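Bought in July, in the beige, for the double bed in the back bedroom. It replaced a Punduren sheet whose elastic had given up along one side. These notes cover fit, fabric and washing.

# Amton fitted sheet, double, deep pocket

Stated pocket depth is 36 cm. The mattress it goes on is a Fülöp sprung model with a thin topper, so there is slack to lose on every side. The label says cotton, plain weave, with elastic all the way round the hem. The weave is matte and has a slightly dry hand out of the packet, which softens after the first few washes.

There are no top or bottom markers on the hem. On a sheet this close to square that is a real omission: it will go on the wrong way round, pull short at the last corner and have to be turned. I have put a stitch of dark thread at the foot end.

## Fitting

The bed stands in a corner, so the far corners have to be done by reach or by kneeling on the mattress. The order that works is far corner at the headboard first, then the far corner at the foot, then the two near ones. The elastic is firm enough to hold the first corner while the others are pulled down, and the Punduren never managed that.

The grey upholstered headboard takes up what little clearance there is on its side. A thin hem goes down between it and the mattress without much trouble. The old one had a thick rolled edge and needed pushing in with a flat hand.
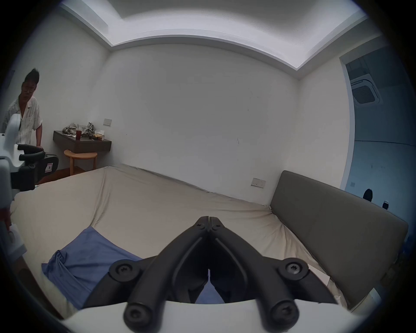

## Creasing

This is the weak point. The sheet comes out of the cupboard with its fold lines and keeps them. Pulling it tight at the corners shifts the creases about but does not remove them, and the spare depth gathers at the corners and along the wall side. Anyone who wants a flat, hotel-type finish should iron it or buy a shallower pocket.
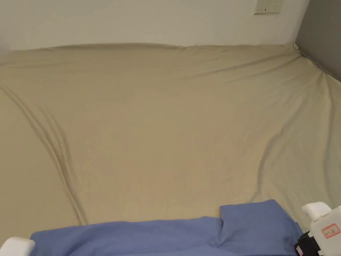 A light spray of water and a night's use take out most of the small wrinkles. The long diagonal ones are more stubborn and come from folding the sheet by its corners. Rolling it for storage gives a better result, at the cost of more shelf space. Line drying also helps, provided it is pegged by the hem - pegging it by the corners stretches the elastic and leaves marks.

## Washing

Washed weekly at 40 since purchase, with a tumble on low when the weather is poor. Shrinkage is small and has been entirely in the length. It still clears the mattress, and the spare depth is useful here. The colour has held. Pale beige hides less than you might expect, so marks need treating before the wash.

One seam at a corner showed a loose end after the second wash. I trimmed it and it has not run. Pilling is slight, and confined to the foot end.

## Compared with the Florov

The Florov in the same size is a heavier cloth and lies flatter. It also takes far longer to dry, and its elastic runs only across the corners, so the long sides ride up by morning. For a bed that can be reached from all sides I would take the Florov. With a wall on the far side, the Amton is easier to fit and stays put.

## Rating

Fit 8 out of 10, fabric 7, finish 6. I have since ordered a second one, same size and colour, to alternate with it.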